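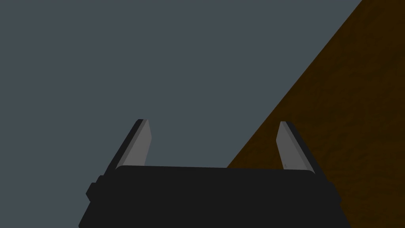
I want to write down how the recording went today, before I forget the small things. We are collecting examples in simulation for the insertion skill, and I was driving both arms from nine in the morning. The program wants 2555 good episodes before the first training, and yesterday evening the counter stood at 1132. So there is much to do, and I try not to look at the counter too often. My first task was to clean the starting poses. The wrist view is the one which the model will trust most, so I want it to be plain at the start: fingers open, nothing between them, the edge of the brown surface going across behind the right one. When I begin too close to the part, the model learns only the last centimeter and has no idea how to come there.

I made 25 episodes before coffee and threw away four. Two of them were my fault, I let the arm wait while I was thinking. A person who watches understands that I am thinking. The model will only learn that it should stop in the air for a while, and then it will stop there always.

After coffee I changed to the room with the tilted camera. We call this room Druldale, from the name of the old project, and nobody has changed the label. At first it gave me a headache that the whole world leans to one side, but after an hour my hands accept it. 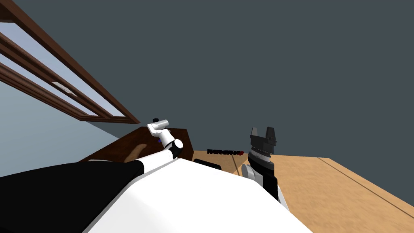 Druldale room, both arms up, the window on the left.

The tilt was a decision of the Odel team, who want different camera angles so that the model does not depend on one. I agree with them in principle. In practice I reach in the wrong direction each time I come back from a break, and the first episode after a break is usually for the bin. I should maybe record one for warming up and not save it. I wrote this also on the paper next to my keyboard.

In the afternoon came the threaded peg. It is the part I like the most, I don't know why. The difficulty is to bring it straight between the fingers. If the gray shaft leans even a little, the blue tip touches one finger first and then everything turns. From the wrist view I can see it well, because the blue is so strong against the black of the gripper. I found that it helps to look only at the tip and to forget the threads.
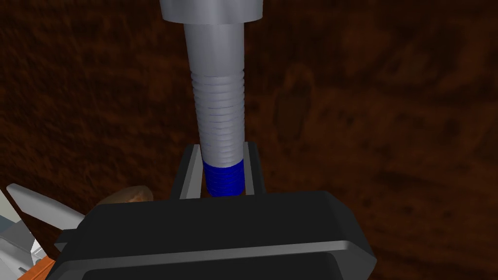 Notes for tomorrow

Start with the peg, when my eyes are fresh.

Ask if the Bognár script can mark the long pauses. Now I search for them by hand and it takes the whole evening.

Keep 10 failed episodes in a separate folder. I used to delete all of them, but the Mamia people asked for failures with the reason written next to each one. I have to find short names for the reasons. "Bad" is not enough, they told me politely.

Vary the left arm more. I looked through my recordings after dinner and I see that I hold it nearly the same way each time, with the white gripper up in front of the cabinet, while the right one does its work.

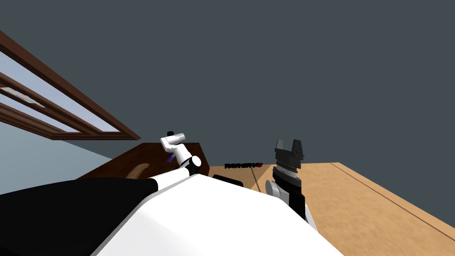

It is a habit from my own body, I think. I am right-handed and my left hand just waits. But if the model sees this pose in all the episodes, it will believe the pose is a part of the task. So tomorrow I will begin some episodes with the left arm lower, and some with it farther to the side, even if it feels strange.

It is now past eleven and my thumb hurts a little from the trigger. The upload is still running. I will leave the computer on and go to sleep.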